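11 June 2022

Ustine notebook, delivery cart. Fault entry, written up the same evening while I can still be cross about it.

Summary for anyone skimming: the cart stopped dead in front of a speed bump and would not be talked out of it. No injuries, no damage, one parcel of bread rolls late. The logs say the cart did exactly as told, so the fault is ours.

What happened, from the log and from Thilini's scribbles. Cart left the Dorkel yard on the usual loop with Yurani walking behind on the stop button. Everything normal up to the narrow street. At the bump it slowed, stopped, reported OBSTACLE AHEAD, waited, reported it again, and then began the recovery routine, in which it reverses a little and has another look. It had another look. Same bump. It reversed a little. You can see where this is going, and it was backwards.

The part I don't find funny is the reversing. The rear sensor was still set to ignore anything below 400 mm, a setting left over from the indoor tests when it kept panicking at door sills. So we had a machine backing up a public street in small steps, with Yurani behind it, unable to see anything lower than her knees. She pressed stop on the third step back. The brake took 549 ms to come on after the press. Our own limit is 575, so that passes, but I'd have liked more room than that and so would Yurani, who has asked for it to be written down that she jumped. Written down.

Next, why it refused the bump. First theory (mine, stated with great confidence over lunch) was the depth sensor getting dazzled. Wrong. Soudabeh replayed the run with the depth data switched off and it stopped in the same place. Second theory was the wheel-height check. Also wrong, the cart never got near enough to use it. Third theory was Soudabeh's, and it's the camera model: it has a "barrier" class, trained largely on the striped boards from the Livum yard, and it gave the bump a 67 per cent score as a barrier. Threshold is 60. We set that threshold. I have the October page in front of me with my initials next to it and the word "sensible".

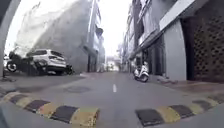 The planner makes it worse, and I think the planner is the real bug. Once the camera calls something a barrier, the planner draws one box round the lot and looks for a way past either end. The bump is in two pieces, black and faded yellow blocks, with bare asphalt between them in line with the dashes down the middle, and the box swallows the gap along with everything else. Past either end would mean the pavement, which it's forbidden to use, so it gives up and reverses. I'm not suggesting it should aim for the gap, by the way. Nayeli has already suggested it and has already been told no. We haven't measured it against the wheelbase, and I don't want the thing straddling the centre line to save itself a bounce. It should go over the bump, slowly, in its lane, like everybody else.

Changes made today:

Rear sensor height cut removed. The door sill problem can come back and we'll live with it.

Automatic reversing disabled outdoors. On a blocked path it stops, beeps and waits for its minder.

Ccori board firmware left alone. Tempting, but one thing at a time.

Not done yet: a separate class for bumps, which means labelling, which means Thilini looking at me in a certain way. Also the brake delay. Socorro thinks part of it is the radio link and wants to try the button wired straight to the brake relay on the bench before anyone blames the relay. Fair. She's got the spare harness.

No street runs until the brake has been retested and Yurani has signed it off herself — she's the one standing behind it. The cart is on charge in the Dorkel yard with the key out. Key is in my drawer, under the October notebook.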